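Six months with the arm

I work at Urner, in the returns and sorting office. We get envelopes, slips, packing scraps and torn labels back from customers, and somebody has to go through it all and decide what gets filed and what gets thrown out. Until last spring that somebody was me and the two people who share my shift.

Now a robot does part of it. Management bought into a system from Banudia, and the setup work moved into a room down the hall from us. I was asked to spend my mornings there, showing the people on the project how we handle paper. I said yes mostly out of curiosity and partly to get away from the phones.

Paper is hard to explain. A flat sheet is easy enough, but a crumpled one has no right side to grab. I had never thought about how I do it. I pinch whatever sticks up, and if nothing sticks up I push the piece against something until it does. It took me most of a week to put that into words anybody could use.

My job has changed more than I expected. I used to sort 600 pieces on a normal day. In September my own count was 918 for the whole month, and the rest of my hours went to checking, correcting and writing down the odd cases. I sit more. My wrists feel better. I also talk to my coworkers less, and I miss that. Sorting was boring, but you could have a conversation while you did it.

Pay has stayed the same. The job title hasn't changed either, and I have brought that up twice. If I am training a machine for half the day, I think the paperwork should say so. The answer so far is that it will be looked at when the Tretcombe office gets its own setup next year.

The work room, and a piece of paper between turns at the sorting: 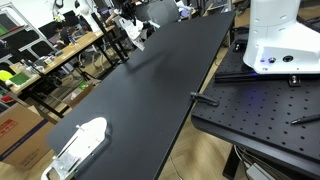
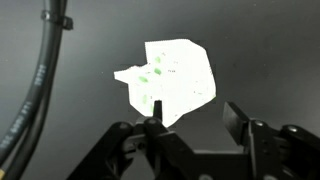

People at home ask me if I am worried. Some days I am. The three of us were told no one on the shift will be let go, and I believe the person who said it meant it. I also know that when the woman at the front desk retired, her job was not posted. The Talavera office lost two positions the same way.

What I would like is for the people doing the sorting to be asked earlier. By the time I came in, the table height was already decided, and it is too low for anyone who has to lean over it all morning. I put in a request to have it raised. I'm still waiting to hear back on that one.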